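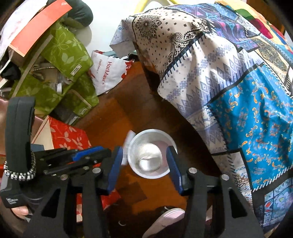 Paper cup over the floorboards.

So I've been promising a write-up of the Gisetti open day for ages and a few of you have been on my back about it (hi, Mum). Gisetti, for anyone who doesn't spend their life around dental chairs, is the lab that makes most of the crowns, bridges and dentures our clinic sends out for. I've been a dental assistant for long enough to have unpacked hundreds of their little boxes and I'd never once seen the inside of the building. When the invite came through for 4 Jun 2025 I put my hand up before anyone else at the practice had finished reading the email.

It's a bit of a drive. I took the 206 bus out instead because parking in that industrial estate is a nightmare, and got off a stop too early, and walked past two tile warehouses and a place that does boat upholstery before I found the sign. Sign-in was at a folding table with lanyards and a big tray of lamingtons. Yes, lamingtons, at a dental lab. I had one. I had another one on the way out.

They split us into groups and ours went with Saulius Org, who runs the removables side, meaning full and partial dentures. He's been doing it since well before anything was digital and he talks quickly and quietly, so you had to stay near the front. I did, shamelessly. There were a couple of dentists in our lot, some students, and a retired couple who'd come because she'd just had a new upper denture made and wanted to see where it was from. She asked the best questions of anybody, by a mile.

First stop was the plaster room. If you've ever had a mouthful of that cold pink impression goop, this is where it ends up. They still get plenty of old-school impressions by courier, and Saulius was pretty blunt about the state some of them arrive in. Wrapped too dry, wrapped too wet, rattling about with no wrapping at all. I went a bit red at that point because I know I've rushed a few at ten to five. For the record, he wants alginate in a sealed bag with damp (not dripping!) paper towel and he wants it the same day. I've since stuck a note up above our sink.

After that we went through to the scanning and milling area, and this was the bit I'd been hanging out for. The mills are made by Zurport and they're much louder than I'd imagined, a sort of dentist-drill noise only lower, and it gets into your back teeth after a while. You can watch through a window while a disc of zirconia gets carved into crowns. What surprised me is how big they are when they come out. They're milled oversized and chalky and then they shrink in the furnace, so for a little while somebody's molar is sitting there looking like it belongs to a horse. One of the students asked what happens if the shrinkage is off and Saulius said, "Then we make it again, and I am in a bad mood."

The lab turned out 260 crowns the week before our visit, which he told us with a shrug, and apparently that was a slow one.

My favourite room was the ceramics one, though. It's up a short flight of stairs on the side of the building that gets the good light, and it was almost silent. The technicians sit at benches painting porcelain onto crowns with these tiny brushes, and they've got shade tabs laid out everywhere. One of them was working on a single front tooth, which everybody in the trade will tell you is the worst job going, as it has to match the real one right beside it. She'd had the patient in for a shade photo that morning. She let us look at it under the daylight lamp and then under an ordinary bulb and it was like two different teeth. I'm going to be so much fussier about our shade photos from now on. Lipstick off, overhead light off, and take the shade before the tooth dries out under the dam!

Lunch was sandwiches and a trade table. Prillonetti had a stand with articulators, beautiful things, all brass-coloured knobs, and I picked one up and was told the price and put it down again. Next to them was a rep from Říha with denture brushes and cleaning tablets. I had a good natter with her about how many people are still scrubbing dentures with regular toothpaste, which is too abrasive and scratches the acrylic. The retired lady overheard and said, "Well, I've been doing that for years," and got sent home with a free brush and a box of 75 tablets, so that's one convert.

Last bit of the day was a question session. It ran over and I had to duck out before the end to get my bus, so I missed whatever was said about 3D printed dentures, and I'm cranky about it. If anyone reading was there, please fill me in. From what I caught, Gisetti are printing try-ins already but not doing many finals that way yet.

A few practical bits if you're thinking of going to the next one, which is pencilled in for July. Wear closed shoes or they won't let you into the plaster room. Don't wear black (I wore black, I looked like I'd been floured). Book ahead as the groups are small. It's free, it takes most of the day, and they don't mind members of the public coming along as long as you're on the list. There's a ramp at the side door but the ceramics room is stairs only, so ring them first if that's a problem and they'll bring some work down.

I brought back a sample crown that had failed inspection, with a hairline crack you can hardly see. It lives on the reception desk now and patients keep picking it up.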